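Home | Features | Food | Travel | Letters | Subscribe

The Long Way to a Red Sauce

By Teresa Wróbel

I grew up in a house where ketchup went on everything. Eggs, rice, cold potatoes, the crusts of toast my brother wouldn't finish. So when my editor asked who wanted to spend a few weeks thinking about condiments, my hand was up before she got to the end of the sentence (she says I knocked over a coffee, and I probably did).

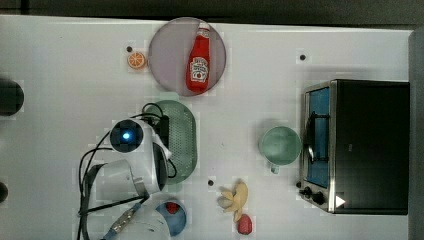
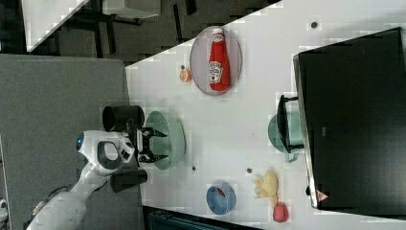
SELBRIDGE MONTHLY | OCTOBER 2020 | PAGE 90

I started in my own fridge, like you would. The door shelf had two mustards, a jar of something Polish my aunt gave me, three hot sauces and a bottle of ketchup that had been standing on its head for so long it had left a ring. I lined them all up on the counter and felt a bit sick about how much of my grocery money lives in that door.

Then I called Nhi Tôn. Nhi runs the kitchen at Breltia, the little lunch place across from the bus station, and she makes her own ketchup every fall when the last tomatoes come in cheap and split. I had asked if I could watch. She said watching was fine but stirring was better, and could I be there at six in the morning?

I could, just. She had 200 pounds of tomatoes in crates by the back door, and the whole kitchen smelled green, that leafy smell you get on your hands from the vines. We cored them for what felt like a full working day and was closer to two hours. My thumbs stung until the weekend!

What surprised me was how little goes in. Tomatoes, onion, vinegar, brown sugar, salt, and a cloth bag with cloves and allspice and a stick of cinnamon tied up in it. Nhi pulls the bag out early. Leave it in too long, she told me, and you've made a candle. After that it's just heat and time, and somebody scraping the bottom of the pot with a flat paddle so it doesn't catch. I was the somebody. It did catch once, on the left side, and she smelled it from the other end of the room before I'd noticed a thing.

By noon the pots had dropped to a third of what we'd put in them. She spooned some onto a saucer and tipped it to see whether any water ran out at the edge. It ran. Another 20 minutes. Then she tipped it again and it sat there, thick and glossy and a lot darker than the store kind, and we ate it on fried eggs standing up.

I'll be straight with you, though. I took a jar home and my kids wouldn't touch it. "It tastes like soup," said the younger one, and went back to the squeeze bottle.

I told this to Henryk Borkowska, who spent most of his working life buying sauces for the Bednarek grocery stores and is now retired and delighted to talk about it. He laughed for a long time. People think they want ketchup to be better, he said, and what they want is for it to be the same. He once swapped the house brand for one he liked more, a bit less sweet, a bit sharper, same price. The complaints filled a shoebox. He kept the shoebox, and he read me some of it over the phone, including a letter from a man who felt his hamburgers had been "interfered with." The old recipe was back by spring.

I do get it. There's a particular taste that means a paper plate and a cousin's birthday and wet grass, and you can't improve on it because it isn't really food you're tasting. My brother still cuts his oranges into rounds and eats them next to scrambled eggs with ketchup, the way our dad did, and if you tell him that's strange he looks at you like you've insulted the flag.

Still, I've kept going with Nhi's jar. It's wonderful in a meat loaf. It's very good with a grilled cheese, and a spoonful in a pot of beans does something I can't explain. Reijo Halonen, who lives downstairs from me and will eat anything I leave on his mat, stirs it into mayonnaise with chopped pickle and puts it on fish. I've stolen that one completely.

If you want to try making it, don't start with 200 pounds. Start with ten, on a day when you have nowhere to be, with the windows open (vinegar steam gets into the curtains). Use your widest pot. Pull the spice bag after half an hour, taste, and put it back if you think it needs more. Keep the finished jars in the fridge and eat them within a few weeks.

And buy a squeeze bottle for the kids. Mine is standing on its head in the door right now, next to the aunt's jar, which I finally opened. It's horseradish and beets. I'm on my second helping.

Shares 90 | Comments 20

Contact the editors | © Selbridge Monthly | Back to top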